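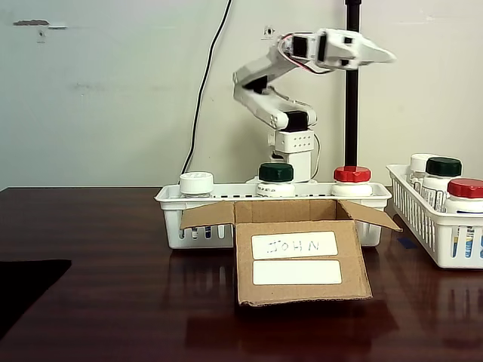

Week whatever of robot club and I finally have ten minutes to write this, so no editing, sorry.

We're doing the pharmacy task for the Lirkow challenge. Bottles from the basket go into the right person's box. Red cap, green cap, white cap, one name on the box. Sounds like nothing. I said it sounded like nothing in October and the rest of the team still brings it up.

The arm has been nicknamed Enico since the first build night. Enico is fine. Mostly. The gripper is the part I worry about, because the caps have ribs or don't have ribs and the jaws are printed plastic and everything slides. We tried rubber bands. We tried the grippy stuff you put under rugs. The rug stuff is winning so far but it peels after a while and then you're picking fuzz out of a servo at 9 pm.

Other thing – the box flaps. Leave them up and the arm has to come in high and then drop straight down. Fold them back and they creep up again. I wanted to cut them off. Got outvoted, the rules say the box stays whole (they do say that, I checked, page 2).

So the plan now is go high, swing, stop, lower. Slow as anything. But it's boring in a good way and I can debug boring.

Recording demos is most of the work and noone puts that on the club poster. You drive the arm through the whole move, save it, put the bottle back, go again. We have 103 clean ones. The folks at Fitbridge, the other school in our bracket, say they have more than 2,000, which, ok. Good for them. I don't know what they count as one.

Ours are all same box, same name, JOHN. Somebody asked what happens when it's a different name and there was kind of a long silence. The label reading is a seperate script and it's mine and it isn't done. It reads printed stuff ok. Handwriting, not really. Thin marker is the worst.

To do before next meeting:
– new rug stuff on the jaws
– tape marks for the baskets, they get bumped every single time
– zip tie the wrist wires, they loop out way too far
– finish my script, yes I know

Teoh round is first, then finals if we get that far. Bus is at 6:30 in the morning and I've already been told I'm carrying the arm on my lap. More when I have it.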